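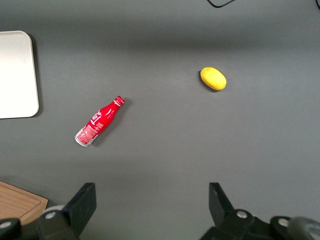 Ticket 61: bottles rolling on the break room table
Opened by Britta Diekmann, second floor. Anything round left on the gray table by the window ends up at the wall side, and twice this week a drink has gone onto the floor. The top is smooth and has no lip. A bottle on its side, like the red Coca-Cola one, needs something to stop it, and the off-white tray at the left and the wooden board in the bottom-left corner are the only things we have with a rim. Please level the table or replace it.

2025-11-01, Lutz Janssen
Checked with a spirit level. Table is low on the wall side by 6 mm. Floor is fine. One adjustable foot is screwed all the way in and the thread is worn, so it slips back under load.

Lutz Janssen
Put a temporary shim under the foot. Level now reads true in both directions. Please don't drag the table, the shim will come out. Lift it at both ends.

Vivek Mishra
Replacement feet ordered from Hollmann, set of four. Delivery is quoted at 7 working days.

Britta Diekmann
Much better, thanks. Can we get a second tray while you're ordering?

Vivek Mishra
Added to the order. Status: waiting for parts. Ticket stays open until the feet are fitted.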